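Home Notebook Bench notes Recipes Search Log in

Workshop notebook, bookbinding and paste bench
April 2021

I've let this book slide again, so I'm sitting down with a mug of tea to get it all written out while I still remember which jar was which. The subject is wheat starch paste, as it was last time and will probably be next time too (sorry to anyone reading who hoped for leather!).

The old Horgan ledger is still the main job. It has 206 leaves, the first entry is dated 1691, and the sewing has gone at both ends, though the middle sections are holding together far better than I expected when I first opened it up. The paper itself is lovely stuff, thick and rattly, with a few soft corners where damp got in at some point. I've been mending those with thin Japanese tissue and paste, and the paste is what has been giving me trouble.

Batch 1 was the Rondex starch, one part to five of water, soaked overnight and cooked slowly. It came out smooth but very stiff, and even after two goes through the sieve I had to work it with the brush for ages before it would spread. Batch 2 was the same starch at one to seven, and it went on like a dream, but the tissue cockled as it dried and I ended up lifting two of the mends and doing them again. I was cross with myself over that, as I'd known it was too thin and carried on anyway.

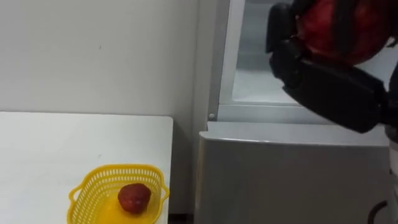
Can a batch that has set too stiff be saved, or does it have to be thrown out?
Sieve it twice, then work in cold boiled water a teaspoon at a time with a stiff brush until it drops off the bristles slowly, and use it the same day.

So batch 1 got the teaspoon treatment and did three whole sections quite happily. I pressed them between blotters under the small weights, changed the blotters after ten minutes, again after an hour, and then left them until morning. All flat, and the mends feel soft when you turn the leaf, which pleased me no end.

Batch 3 is the Enditz starch, the one in the paper sack. I made 700 ml of it, far too much for one pair of hands, and it smells a little more like porridge than the Rondex does. One to six this time. I cooked it in the double pan and stirred it all the way through without wandering off (I do wander off), and it turned glossy quite suddenly towards the end. My feeling is that it grips sooner than the Rondex, so there's less time to nudge a mend into place, but I'd want a few more goes before I swore to it.
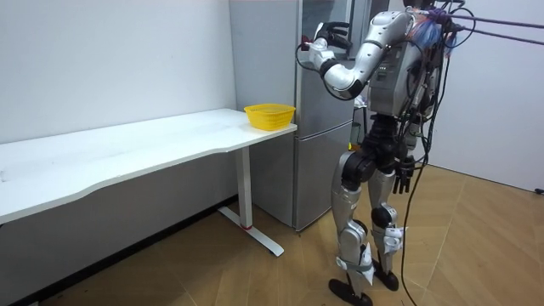 The humanoid beside the fridge, one arm raised.

Keeping times, for whoever is next at the bench. Cooked paste in a clean jar with the lid on has done me four days in the cold. After that it goes watery on top and I don't trust it near old paper. I did try pouring the water off once and carrying on, and the mend came away at the first flexing.

Still to do: trim the overlaps on the last section, find the good bone folder, cut new guards from the Taven paper (grain running head to tail, please, I got this wrong in September and had to start over). Then the sewing frame comes out and I can get on to the part I enjoy.

Comments

I go one to six with the Rondex as well and let it rest an hour before sieving. Much less brushing!

Do you wet out the tissue edge or tear it dry? Mine always come out too sharp.

Water line with a fine brush, then pull it apart gently. The longer the fibres the better.

Loved reading this, more about the ledger please.

Recent entries
Cleaning old spine linings with a poultice
Taven paper, first impressions
Linen thread and how much wax is too much
Making a simple sewing frame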